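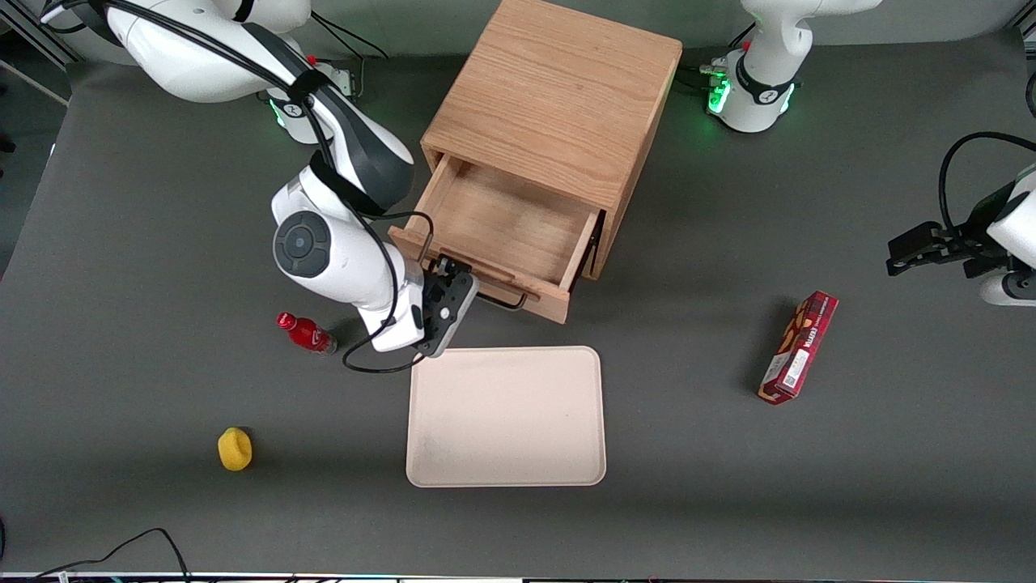

Prutitz Shared Workroom
Minutes of the users' meeting held on Tuesday, August 26, 2025

Present: Eftychia Tzavaras (chair), Farzad Arabzadeh, Vangelis Kouris, Marleny Quintero (minutes)
Apologies: Trefor Trevor

1. Minutes of the last meeting
Agreed as correct, with one change. Under item 4, "shelf" should read "shelf brackets". The shelf itself was paid for in January.

2. Matters arising
The second key has been cut and is with Farzad. The blind on the street side still sticks halfway. Vangelis has written to Stamatopoulos again and will ring them if there is no answer.
The old paint tins have gone to the tip.

3. Small cabinet on the grey table
Eftychia asked what the light oak cabinet should be used for. The drawer is empty at present. Marleny said that the small things people look for most often ought to go in it: pencils, the tape measure, spare fuses and the labels. Vangelis would prefer to keep it for fixings only, as the labels already have a box by the door and people know to look there.
After some discussion it was agreed that the drawer will take pencils, the tape measure and fuses. Labels stay by the door. Fixings stay in the metal tins.
Farzad asked whether a divider could be fitted. The drawer has a plain wooden bottom and he thinks things will slide about every time it is opened. He has some thin offcuts and will make a divider that lifts out. No glue or screws to be used on the cabinet.
Vangelis asked that people open the drawer by the black bar handle and push it fully shut when they have finished. There was a short discussion about whether the cabinet would be better on the window sill. It was left where it is.
Action: Farzad to make the divider. Marleny to fill the drawer and put a list of contents inside the door of the tall cupboard.

4. Things left on the table
Eftychia said the table was collecting odds and ends again and went through what was on it.
Beige tray: to stay. It can be used for parts belonging to the job in hand and should be emptied by whoever filled it.
Red bottle: no one present claimed it. Marleny will ask Trefor. If it is not his it goes on the shelf above the sink until the next meeting.
Snack box, also red: food to be kept in the kitchen. Vangelis said this had been agreed before. Eftychia said it would be minuted again.
The yellow sponge, or whatever it is, was discussed briefly. Farzad thought it might be one of the packing pieces from the Tumora delivery. He will look at it and either put it with the cleaning things or with the packing material.
Action: Marleny, Farzad as above.

5. Cleaning rota
The rota has slipped over the summer. It was agreed to go back to two people a week, one for the floor and one for the surfaces. Table tops are to be wiped with a damp cloth and dried. The spray cleaner left marks on the bench and should not be used on the table or on bare wood.
Marleny will draw up the new rota and send it round. Trefor has asked not to be put down for Mondays.

6. Storage boxes
Vangelis had a price from Prarnberg for a pack of 144 small lidded boxes. Eftychia thought this far too many. Farzad said the same firm sold them in packs of 11, which cost more for each box but would fit on the shelf. Agreed to buy one of the smaller packs and see how they are used.
Action: Vangelis to order.

7. Money
The balance stands at 480. The bill for the key has been paid from petty cash. The boxes will come out of the general fund. Eftychia reminded everyone to hand in receipts, including for small amounts. Farzad has one outstanding for sandpaper.

8. Any other business
The left-hand tap drips. Marleny has put a bowl under it and will report it.
Farzad asked for a second hook behind the door. Agreed, provided it goes into the wood and not the plaster.
Vangelis will be away for the first part of next month and has given his key to Eftychia.

9. Next meeting
Date to be fixed when Trefor is back. Items for the agenda to Marleny, please, by email.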